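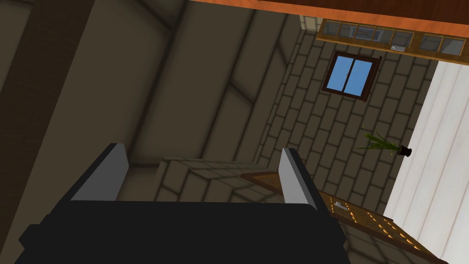

According to the painting contractor, a coat of Iltutis on the ceiling will cut our heating and cooling bill by 26 percent. It goes on like normal paint, it has "ceramic microspheres" in it, and it supposedly reflects the heat back into the room in winter and out of the room in summer. I asked how it knows which season it is and got a laugh and a brochure.

Is insulating ceiling paint real, and is it worth paying extra for?
Posted by drafty_in_trerkcombe, 2021-08-09

Some background. The house has a sloped ceiling upstairs with beams and very little space between the drywall and the roof deck. The upstairs is miserable in summer and drafty in winter. We got a quote from Keogh, the outfit that does a lot of the older houses here in Trerkcombe, to repaint the ceiling, which needs it anyway. The regular paint price was fine. Then they offered the Iltutis upgrade for another $1,128, labor included.

The brochure says one coat "performs like inches of conventional insulation." It doesn't say how many inches. There is a graph with no numbers on one side. There is a thermal picture of two houses, one red and one blue, and no word on whether they were the same size, had the same insulation or even had the heat on. On the back there are comments from happy customers with their initials and their states.

I'm inclined to say no, but my spouse points out that the space shuttle had ceramic tiles and those worked. Also the neighbors had it done in June and say the upstairs feels cooler. They also got new blinds in June, so I don't know what to make of that.

What I'd like to know:

Does paint like this have an R-value, and if so what is it?
Would it do anything on the inside of a ceiling as opposed to on a roof?
If it's nonsense, what would you spend the $1,128 on?

Edited to add: the ceiling has a couple of hairline cracks along the beams, and the paint that's up there now is a flat tan. No leaks. The attic hatch at Lunel Street end of the house opens onto a crawl space I can barely get my shoulders into, and there is old batt insulation in there that looks pretty flat. I haven't been able to see into the sloped parts at all.
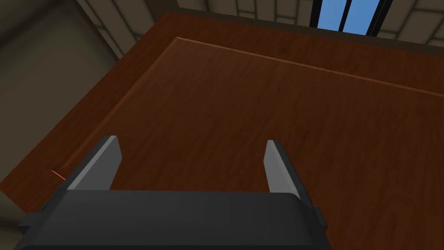 Tabletop, same room

2 replies to this post, sorted by votes

old_batt_fan
11 votes

Keep your money. I've looked at these paints on and off for years, because I wanted one of them to work, and I've never seen a claim for the interior kind that held up once you asked how it was measured.

Insulation slows heat down by being thick and full of trapped air. A coat of paint is a few thousandths of an inch. You could fill it with the best insulating material ever made and it would still be a few thousandths of an inch thick, so the R-value comes out so close to zero that it makes no difference to your bill. The shuttle tiles were thick blocks. They were not brushed on. If somebody wants to sell you shuttle tiles for the bedroom, that is another conversation.

When you ask for the R-value, watch what happens. Usually you get told that R-value "doesn't apply" to this kind of product because it works by reflection. Fine, then ask for the emissivity of the painted surface, with the name of the test and the lab. A surface that works by reflecting radiant heat has to have low emissivity. Shiny foil does. Ordinary wall paint doesn't, whatever color it is, and mixing in little hollow beads doesn't change that much. If Iltutis has a real number, they'll have it on a data sheet and it will take them one email to send it.

Where reflective coatings do earn their keep is outside, on a roof in strong sun. A white roof stays cooler than a dark one. That part is not controversial. But it works because it turns the sunlight away before it becomes heat in your roof, and by the time the heat reaches your bedroom ceiling it's too late for that. I suspect a lot of the claims for interior paint were borrowed from roof tests. Look at the small print under that graph and see if it mentions a roof or a metal shed.

About the neighbors: I'm sure it does feel cooler. They changed the blinds, and blinds on a sunny window can make a difference you notice the same afternoon. They also paid extra for paint, and people who have just paid extra for something tend to feel it working. I include myself. I once bought a magnet for my fuel line.

As for what to do with the $1,128, I'd go in this order.

Get an energy audit with a blower door first. Some utilities discount these or do them free, so call yours before paying anyone. With beams in a sloped ceiling, my bet is on air leaking through the joints where the beams meet the drywall, and those hairline cracks are worth showing to the auditor. Caulk for that costs next to nothing. I did my whole upstairs for under $50, and my neck hurt for a week.

Then weatherstrip the attic hatch and glue rigid foam to the back of it. Hatches get ignored and they're often just a bare piece of board.

Then deal with the flat batts in the part you can reach. Don't let anybody stuff the sloped sections solid until they've told you how the roof deck is supposed to dry out and whether there's a vent channel up there. That's where a cheap job can turn into rot, and I'd get more than one opinion on it.

Let Keogh paint the ceiling with regular paint after the caulking is done. If they did good work at the regular price, I wouldn't hold the brochure against them. Painters get handed these things by the distributor, and most of them have no way to check.

Reply from drafty_in_trerkcombe

Thank you. I went back to the graph. The small print says "exterior metal substrate, unconditioned building." So, a shed. I've emailed to ask for the data sheet and I'll post whatever comes back. I also held a stick of incense under the beam joints with the bath fan running and the smoke went sideways at two of them, so I think you're onto something with the leaks.

Reply from old_batt_fan

Sideways smoke is a decent sign. Mark those spots with painter's tape so you can find them again. I'd still get the blower door done — incense is easy to fool, and a draft from a window across the room can do the same thing.

lunel_handyman
3 votes

I don't agree with all of the above. I've put this type of paint on two jobs and both customers were happy with it. It covers well and hides cracks better than the cheap stuff because it's thicker. One of them said the room was quieter too. Science is one thing but you can feel the difference if you put your hand on the wall. Not everything shows up in a lab test.

That said I wouldn't pay $1,128 over the regular price. You can buy the bead additive by the bag and stir it into any paint you like. If you do, stir it a lot, and don't run it through a sprayer with a fine tip or you'll be cleaning it all night. Rollers are fine.

Also open the windows at night. People forget that.

Reply from old_batt_fan

The hand test is a fair thing to bring up, but it measures how fast the surface pulls heat out of your palm in the first second or so. A slightly rough, beady paint can feel warmer to the touch than a smooth one and still let the same heat through all day long. Did either customer compare bills from before and after?

Reply from lunel_handyman

No they didn't. I didn't ask either. They liked the ceiling.

Reply from drafty_in_trerkcombe

Data sheet came. It gives drying time, coverage per gallon, cleanup instructions and a line that says thermal performance "varies by application." No R-value, no emissivity, no lab. I asked the contractor where the 26 percent came from and was told it was "an average." I asked of what, and haven't heard back. We're going with the regular paint and I've put our name down for an audit. The night windows are a good reminder, we had been leaving them shut because of the street noise.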